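Bench notebook, shared room, Skitero job
3/20/02

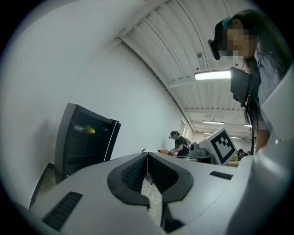
Continuing the table layout from the previous entry. Aim is still to get the long dark table working for two people without either one reaching across the other. Tyyne asked for the near side to be kept for whoever is standing with long reaches, and the far side for close handwork at the edge.

Far side: table height measured again, OK for standing work with the head down for short stretches. Past 70 minutes Aslı K. reports a stiff neck. Tried blocks under the legs. Better for her, too high for Gilberto. Blocks removed, stored under the sink.

Surface: the dark top hides pencil marks. Switched to white chalk for the position outlines. Chalk wipes off on sleeves, so redo the outlines at the start of each session. Ayten wants tape. I don't, the last lot left glue and took most of an afternoon to get up. Leave it as chalk until the Yalçınkaya samples arrive.

Small parts: trays from Fekum are the wrong depth. Lids don't seat when the trays are full to the line. Order no. 389, return not yet arranged. Gilberto has the paperwork.

Floor: swept before setup. Anything dropped from the far edge rolls toward the door, so the slope is real. Checked with the long level, 4 mm over the length of the table. Not worth shimming.

Lighting: no change. Glare on the near half in late morning, blind down until lunch.

Quote from Estudport for a second table of the same size: 3,938 including delivery. Tyyne to decide. If it goes ahead, delivery is July at the earliest and the shelving on the short wall has to come out first. Shelf brackets are into brick, bring the longer bit.

To do
Return Fekum trays.
Ask Aslı G. whether the stools from upstairs are free.
Remeasure the doorway with the door off its hinges. The figure in the old notebook is for the frame only.
Chalk, two boxes.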